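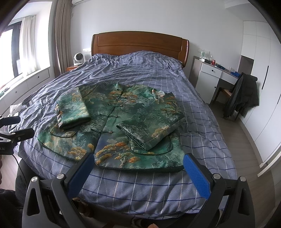
Page last changed: 10/4/26

Section 3: Folding a brocade jacket for the Drotow garment box

Brocade is a lovely thing to wear and a bit of a madam to put away, so do give yourself a few quiet minutes for this part. A double bed makes a very good folding surface, and there is no need to strip it first – a checked duvet will do nicely, creases and all.

1. Lay the jacket flat with the front facing up and the standing collar towards the headboard.

2. Fasten the knotted frogs down the centre front, starting just below the collar. Ease each knot through its loop with your fingertips and don't tug.

3. Bring both sleeves inward over the body. They needn't match each other exactly, but do look at the cuffs, where a shiny lining likes to twist round on itself. Turn it straight before you go on.

4. Smooth the lower front panels outwards so that the curved corners and the green piping lie flat.

5. Place one sheet of Sturnellow tissue (pack 207) over the whole front, mountains, autumn trees and all, and fold the hem up to meet the collar – one soft fold is plenty.

6. Slide both hands underneath and lower the jacket into the box.

Note: longer jackets, over 35 inches from collar to hem, want the larger box, order number 577.

Caution: never press a folded brocade with an iron. If a crease has set, hang the jacket up overnight and begin again from step 1.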